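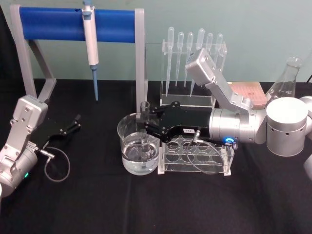 November, bench 2, started a bit after 9 am

OK, new idea for the tube transfer, and I want it written down before I change six other things and forget which one mattered.

Background for Vira, who missed the last round: the policy has been fine at getting hold of the tube in the beaker and lousy at what comes next. The right arm lifts, swings over toward the rack, and then dithers above the holes like it's choosing a seat at the movies. My theory is that it's the loss. Every timestep counts the same, so the long boring swing through the air drowns out the little bit at the end where a few millimeters decide everything. Gus thinks it's the glass (clear tube, clear rack, clear beaker with water in it, come on). We may both be right!

So the method for this round, which I'm calling Trarcombe in the config so I can find it again: same demos, same network, but I reweight the timesteps by how slowly the operator was moving. People slow down when they're being careful. Slow frames get up to 7 times the weight, fast ones stay at 1. No hand labels, no phase detector, just joint speed from the teleop log with a bit of smoothing. I have 137 demos on disk and threw out the ones where the operator stopped dead to think, which would otherwise get a giant weight for doing nothing. That leaves 105.

The part I went back and forth on was the wrist camera. In the old Furketmont runs we fed it in at full weight from the first frame, and I suspect the network latched onto background stuff that had no business steering a tube.
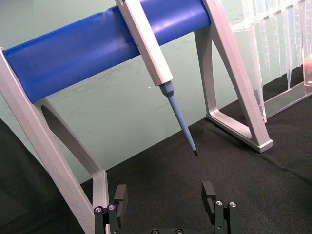
The pipette is a good example. It's big, it's high contrast against the wall, and it has zero to do with putting a tube in a rack. If the stand gets nudged between sessions, a policy that has been using it as a landmark is going to be off by exactly that nudge. For now I'm dropping the wrist view at random during training and leaving the head view alone. Might be overkill. I'd like to try moving the stand on purpose later, but one thing at a time.

Training went on Zallmont overnight. Validation loss isn't comparable with the old runs (different weighting, duh), so please don't put the two curves on one plot, Gus. I kept the checkpoint from step 1690 as well as the last one, mostly because early ones have surprised me before.

Where the new one looks better to me is the approach. Less dithering, and it commits to a hole sooner. Where it looks worse is the tilt: the tube comes over at an angle and the policy doesn't seem to care much about straightening it until late. That makes sense if the operators fixed the tilt while moving fast, because then I've just told the network that part is unimportant. Hmm.
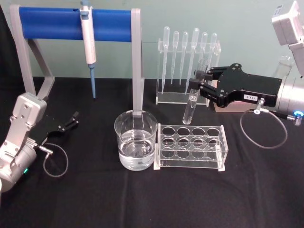 Tube tilted in the right gripper, close to the back right corner of the rack.

Possible fix: weight on wrist rotation speed separately from the rest, so a quick swing with a careful turn in it still counts. Vira suggested taking the max of the two weights instead of the product, and I like that, it's one line of code.

To do:
- rerun with the max version, same 105 demos, same seed
- ask Tymoshchuk if the old smoothing window was in frames or milliseconds, the comment in the script says both
- score placements blind, Gus watches the videos without knowing which checkpoint it is
- wipe the beaker, the water line throws a bright band in the head view and I want that the same every session

No success rates in here yet on purpose. I haven't done enough trials with the stand and rack taped in place, and I don't want a number floating around that I'll have to take back. Second batch goes on tonight if Zallmont has a free slot.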